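Storkau Household Waste Survey – Data Card

Version 3, issued 9th April

Summary

The Storkau Household Waste Survey records the weight and type of rubbish set out for collection by homes in the district of Storkau. It was prepared by the Orkine Institute for use in local planning and teaching. The data set holds 3000 records, each covering one home for one week.

Collection

Homes were drawn by lot from the district register. Each was given a set of marked sacks and a short form. Full sacks were weighed at the Zivine depot on the day they were received, and the weight was entered in kilograms to one decimal place. Sacks that had split before weighing were left out.
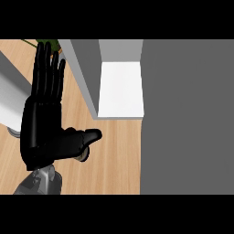 Food waste, paper, glass, metal and mixed rubbish are held in separate columns. Garden waste is not covered. Where a home returned no form, the column for household size is blank – it should not be read as zero.

Known limits

Flats are under-represented, as many share a common bin store. Streets in the old quarter were added in the second version and have fewer weeks of data. In 120 records the glass weight was copied from the paper form by hand and has not been checked a second time. These are marked with the letter H.

Files

records.csv – all weekly records
streets.csv – street groups and collection days
changes.txt – list of corrections by version

Terms of use

The data may be used freely for study and public work, provided the Institute is named as the source. Users must not try to identify any home. Corrections should be sent to the data office in writing, giving the record number.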